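Octobre — par Gizella Medve
41 partages — 12 commentaires

Deux bras et beaucoup de patience

Le carton pèse le poids d'un adolescent contrarié et il arrive un vendredi, jour où personne à la rédaction n'a envie de monter quoi que ce soit. Cernis, la maison qui commercialise le kit Jivdale, promet sur le couvercle une « prise en main immédiate ». J'ai mis quatre heures à trouver la bonne clé. Elle était dans le carton, scotchée sous le rabat, avec une notice en cinq langues dont aucune ne mentionne le rabat.

Le Jivdale se loue ou s'achète. À l'achat, comptez 2 100 euros la paire de bras, pinces comprises, ordinateur non compris, café non compris. À la location, Cernis demande 278 euros par mois, engagement de trois mois, et vous envoie en prime un technicien pour la mise en route. Le mien s'appelait Ynyr Gittins. Il a traversé la pièce, regardé mon montage, posé sa sacoche et tout démonté sans un mot. J'ai trouvé cela très élégant de sa part.

L'idée de l'engin tient en peu de choses : deux bras articulés que l'on fixe au bord d'une table, chacun terminé par une pince, avec une petite caméra au poignet pour voir ce que la pince s'apprête à rater. On leur montre un geste en les guidant à la main, on recommence jusqu'à l'écœurement, et le logiciel tâche d'en tirer une habitude. Cernis vise les petits ateliers, les lycées techniques et, je cite la brochure, « les esprits curieux ». J'ai coché la troisième case, faute d'atelier.

Gittins m'a d'abord fait régler l'écartement des doigts. C'est un travail d'horloger confié à quelqu'un qui porte des lunettes de lecture achetées en gare. Un quart de tour de trop et la pince se ferme avec la conviction d'une porte d'ascenseur ; un quart de tour de moins et elle salue l'objet au passage, sans le prendre. Il faut ensuite recommencer sur l'autre bras, qui n'a évidemment pas le même caractère.
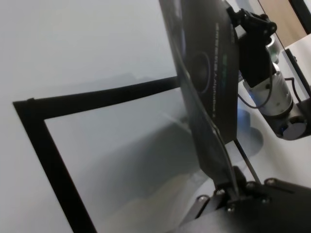
Vient l'apprentissage proprement dit. Le premier après-midi, j'ai voulu enseigner au bras gauche à pousser un sous-verre vers le bras droit. Le bras gauche a poussé. Le bras droit, qui attendait le sous-verre dix centimètres plus loin, a refermé ses doigts sur le vide et l'a déposé avec une délicatesse infinie dans la corbeille prévue. Le logiciel a affiché « tâche accomplie » en vert.

— Il faut lui en montrer davantage, a dit Gittins.

Nous lui en avons montré davantage. Le lendemain, le sous-verre arrivait à destination une fois sur deux, ce qui est mieux que ma belle-famille. Au bout d'une semaine, je ne surveillais plus que d'un œil, et je me suis surprise à féliciter une machine à voix haute devant le coursier.

Reste ce qui fâche. La mise à jour du logiciel se lance toute seule à midi, heure à laquelle l'atelier moyen travaille encore. L'assistance téléphonique est installée à Sketholm ; on y est courtois, mais on vous y demande d'abord si l'appareil est branché, puis si vous en êtes sûre. Les câbles, enfin, sont calculés pour une table que je n'ai pas. J'ai déplacé la mienne contre le mur, puis l'imprimante, puis un collègue.

J'ai appelé Nighat Butt, qui dirige un petit atelier de reliure et loue le Jivdale depuis le printemps. Elle s'en sert pour empiler des cartons de couverture, rien d'autre, et n'a aucune intention d'élargir le programme. « Il fait ça lentement, mais il le fait pendant que je réponds aux clients. Mon neveu faisait l'inverse. » Elle reconduira sans doute le contrat, à condition qu'on lui livre des doigts plus larges, réclamés en juin.

Le concurrent direct, le Collado, coûte moins cher et se contente d'un seul bras. Je l'ai essayé une matinée chez un revendeur. Il se monte vite, il apprend à peu près aussi mal, et l'on s'ennuie un peu de l'autre bras, comme d'un convive bavard. Pour un lycée au budget serré, je commencerais pourtant par celui-là.

Pour les autres, la location de trois mois me paraît le bon format. Gittins est compris dans le prix, et je vous conseille de lui laisser la clé.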